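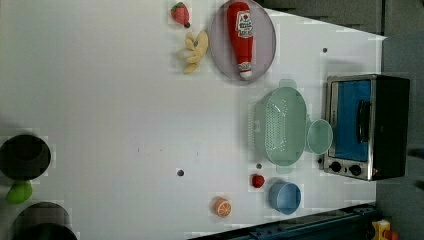

Rosgate held its open day on Apr 17, 2023, and I drove over from Musham to see the robots. I think more companies should do what they did, which was let people watch the dull part.

The job was clearing a play kitchen. Shih-chieh Lui ran it and said very little. An arm tried to get a ketchup bottle off a plate, missed, and tried again. I stayed 75 minutes. Out of 30 tries that morning, the log on the wall showed 2 clean failures and a good many slow successes.

A man beside me called it a waste of time, all this for toy fruit. I disagree. I have sat through the Drurmont show, with its music and its one perfect run, and I learned nothing there about what a robot can do at home. At Rosgate I learned that a cup next to a colander is a hard problem. They plan another day in June.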